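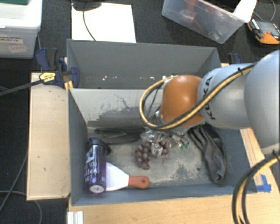 KUKA arm over a metal bin

Right, a few people asked how the Flirnside token thing is going, so a little thread. May 2024 and I'm still in it, which surprises me as much as you.

Quick recap for new folk: Flirnside is a co-op of small music venues. You buy a membership token, you get a vote on bookings and cheaper tickets. I bought 2 of them at £40 each. One for me, one I keep meaning to give my sister.

The voting bit is good fun! 175 of us turned up for the last vote and my lot won, so Pevgate gets its folk night back. Very smug about that.

The wallet bit is less fun. They moved everything over to Catine and I had to write down a new recovery phrase at the bus stop on the back of a receipt. (It's in a proper place now, don't come looking.)

Someone in the replies wants to know if you can sell them on. Yes, but 60 days have to pass first and a slice goes back to the venues. I like that. Keeps the flippers bored.

What I don't like - the fees page. It took me three goes to find out who pays when a gig is cancelled. Answer: the venue does, and your discount goes back on your account.

Next vote is in June, on whether the Ní Bhriain room should count as its own venue or share one with Pevgate. I'm leaning towards its own. It's got its own bar and its own terrible toilets.

Will post the link when voting opens. Muting this for a bit, dinner's on.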